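How to Lay Out a Paper and Tape Grid on a Table

A taped grid is useful for sorting small parts, running a tabletop target game, or keeping a craft project in order while you work on it. It costs very little, comes off without marking the table, and can be put down in under an hour. This page covers a grid of nine cells on brown kraft paper, which is the size we use most at the Flallmont workshop.

What you need

Brown kraft paper on a roll
Blue painter's tape
A long straightedge
A pencil
Scissors or a utility knife
A dry cloth

Thin wrapping paper tears when you lift the tape, so buy the heavier kind. A roll will cover many tables before it runs out. We get ours from Dijkstra, but any packing supplier has it.

Preparing the table

Clear the table and wipe it down. Let it dry completely. Crumbs and grit show up as bumps under the paper, and you will feel them every time you slide something across.

Roll the paper out with the curl facing down. Cut it a few inches longer than you need and let it sit for 60 minutes with a book on each corner. Most of the curl goes out of it in that time. Old creases can be pressed flat with a cool iron on the back of the sheet, but a faint crease does no harm.

Tape down one short end first. Smooth the paper with your palm toward the other end, then tape that end, then the long sides. If the far edge wrinkles a little, leave it. Pulling it tight usually moves the whole sheet.

Marking the cells

Measure the width of the area you want to use and divide by 3. Make small pencil ticks at those points along the front edge and again along the back. Do the same on the two sides. The cells do not have to be identical. If one row is going to hold larger things, make that row deeper.

Lay the straightedge between matching ticks and draw a light pencil line. Stick the tape with one edge against the line. Run the up-and-down lines first and the cross lines after. Press the crossings with a fingernail, where the tape is two layers thick and likes to lift.

Putting things in the grid

Light things that roll need some kind of holder. An upright cardboard tube works well for this and takes up very little room in a cell. Check that the bottom end is cut square, and trim it if it leans more than you like. 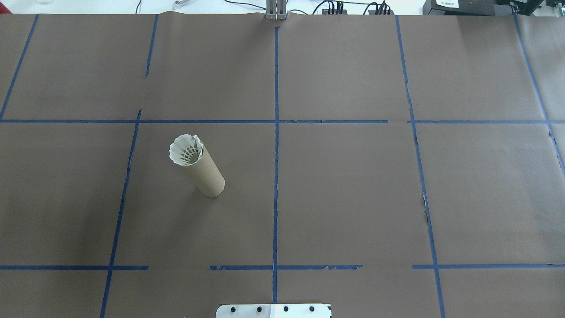 Shuttlecocks are best stored with the cork down and the feathers up, so nothing presses on the skirt. A paper towel core is a good thing to try first. Set the shuttlecock in gently and stop when it feels seated. Do not twist it. If you want it to sit higher, push a ball of scrap paper into the tube first.

For a tossing game, give each cell a value and write it on a slip of paper beside the table. We play to 800, with 50 for a center cell. Writing on the kraft paper itself is fine too, but you will be stuck with those values until you change the sheet.

Repairs

Tape wears fastest where hands and objects cross it. Frayed or torn ends can be trimmed and patched with a short piece laid over the top. Small gaps in a line don't matter for sorting, as long as you can still tell where one cell stops and the next begins. For a game, fill them in before you start so there is no arguing over which cell something landed in.

Don't leave the tape in place for months. The sheet we put down at the Zamholm hall in December stayed too long, and the perimeter tape left a sticky line on the tabletop that took a while to rub off.

Taking it up

Peel the tape slowly, folding it back low over itself. Start with the pieces that touch the table. The inside lines can stay on the paper if you plan to use the sheet again. Roll it with the tape side out and store it standing up in a dry closet.

Last updated Tuesday, June 25, 2024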